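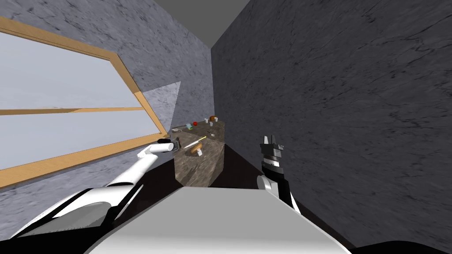
Intro to SQL for Working Adults
Handout 4: Joins, and where your rows went
Revised 17/08/2022

Last session ended with everybody able to pull a list of customers out of one table. This is a real skill and you should enjoy it, as it is the last time the data you need will be in one table.

We are using the same practice database as before, the one for Susico, our small seller of office chairs. You need two tables tonight. The first is customers, which has customer_id, name, city and signup_month. The second is orders, which has order_id, customer_id, amount and order_month. If your copy has a table called orders_old_final, ignore it. Every company has one.

Why there are two tables in the first place

Suppose Susico kept everything on one sheet. Every time the firm Prilside bought a chair, somebody would type the name Prilside again, along with the city. By the fifth chair there would be a Prilside, a Prilsdie and a PRILSIDE LTD, and the sales report would show three customers, all disappointing. Splitting the data means the name is typed once and the orders point to it by number. The number is the key. In customers it is the primary key, so no two rows may share it. In orders it is a foreign key, and it may repeat as often as the customer keeps buying chairs.

The inner join

SELECT c.name, o.amount
FROM customers c
INNER JOIN orders o
ON c.customer_id = o.customer_id;

Read it out loud once, slowly. Take customers, call it c. Take orders, call it o. Put a row from one beside a row from the other wherever the ids agree. The short names are called aliases and they save your wrists.

An inner join keeps only the matches. Our customers table has 700 rows. If you count the different customers in the result above, you get 243. The others have signed up and never ordered anything, and the inner join has quietly dropped them. It gives no warning. SQL assumes you meant it.

The left join

SELECT c.name, o.amount
FROM customers c
LEFT JOIN orders o
ON c.customer_id = o.customer_id;

A left join keeps every row of the table named first, matched or not. Where there is no order, the amount comes back as NULL. Remember from Handout 3 that NULL means "no value here" and will not equal anything, including another NULL. So to find the customers who never bought a chair, add this before the semicolon:

WHERE o.order_id IS NULL

Writing = NULL in that line gets you an empty result and a pleasant feeling that all your customers are loyal.

A trap worth half a mark on most job tests

Say you want all customers, with their April orders if they have any. The natural thing to type is a left join followed by WHERE o.order_month = 'April'. Try it. The customers with no orders have disappeared again, as NULL is not April either. You have written an inner join in a left join's coat. The condition belongs up in the ON part:

LEFT JOIN orders o
ON c.customer_id = o.customer_id
AND o.order_month = 'April'

Now the filter is applied while matching, and the unmatched customers stay put.

When you get too many rows

The opposite problem. You join, and the total for sales comes out larger than the company. Usually one of your keys was less unique than you believed – a customer loaded twice, say, under the same id. Each order then matches both copies and is counted double. Before joining anything you did not build yourself, check:

SELECT customer_id, COUNT(*)
FROM customers
GROUP BY customer_id
HAVING COUNT(*) > 1;

No rows back is what you want. Adding DISTINCT to the big query until the total looks right is not a method, however many offices run on it.

Right and full joins

A right join is a left join with the tables swapped. Most people swap the tables. A full join keeps the unmatched rows from both sides and is handy for comparing two lists that should agree. Some database systems do not have it, so look it up before you promise it to anyone.

Exercises for next time

Use the Pirzada file, which is the hotel bookings one with guests and stays.

1. List every guest with the room rate of each stay. Leave out guests with no stays.
2. List the guests who have never stayed. They exist.
3. Show all guests and their April stays, keeping those who have none.
4. One guest_id in the file appears 2 times in the guests table. Find it, then work out how much it adds to total revenue.

Save your queries as plain text, with your own comments. Last term I received screenshots, and in one case a spreadsheet of screenshots.

Handout 5 covers GROUP BY with joins and uses the Bosemis stock data, so download that before class. The file is large and the classroom connection is not quick.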